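Project Diary, Marinho Laboratory
Bimanual Handling Software
October 2022

The morning was given to the planner. The previous entry recorded that the two arms had been issued separate trajectories whenever the cloth task was started from the Rorum console, and that the coordination layer received the second trajectory only after the first had begun. The fault was traced to the order in which the console opens its connections. Both trajectories are now held in a common buffer and released on a single clock tick. The change is small, and it has been entered in the log under the planner heading, not the console heading, as the console itself was not altered.

The control loop remains at 30 cycles per second for this series. A request was received to raise the rate before the next review. The request has been declined for the present. The perception process cannot supply a new estimate of the cloth outline at a higher rate on the existing computer, and a faster loop would only repeat the last estimate to the arms. The matter will be reconsidered when the Fonby workstation is delivered.

Work then passed to the handover routine, in which one gripper holds the cloth while the other takes an edge. The routine had been written for rigid parts and assumed that an object held at one point would have a known position at every other point. This assumption has been removed. The receiving arm is now given a region in which an edge may be found, together with a confidence value, and it closes only when that value remains above the threshold for 4 consecutive estimates. 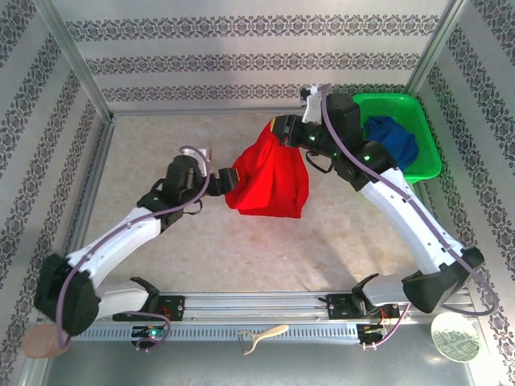
The threshold itself occupied most of the afternoon. At the lower setting the receiving gripper closed early and took hold of a fold, which the software then reported as an edge. At the higher setting it waited until the task timer expired. An intermediate setting was adopted and written to the shared configuration file. Of 30 trials at this setting, all but 2 reached the end of the handover routine. The remaining trials stopped with a timeout and were recorded as failures, in keeping with the practice agreed at the start of the project.

It should be recorded that the color segmentation has performed well with red cloth and that this result must not be taken as general. The segmentation model was tuned on strong, even colors. Patterned cloth has not been attempted. Any statement of results sent outside the laboratory should carry this limitation in plain terms.

A second matter concerns the simulation. The Truto package continues to treat cloth as a sheet of uniform stiffness, and the simulated cloth settles much sooner than the real one. The planner had been using the simulated settling time to decide when the next motion could begin. This value has been replaced with a measured one, taken from the perception record. The replacement lengthens each cycle, and the schedule has been amended to reflect it.

The replay tool was also corrected. It had been displaying commanded joint positions under the label for measured positions, an error that had passed through two internal reports. Both reports have been marked for revision. The affected plots concern the wrist joints only, and the conclusions drawn from them are being checked against the original logs.

Before the close of the day, the configuration file was placed under version control and the former copies were removed from the Rorum console. The trial logs have been copied to the archive. Tomorrow's work will begin with the timeout cases, which are to be replayed at reduced speed with the confidence value shown beside each estimate.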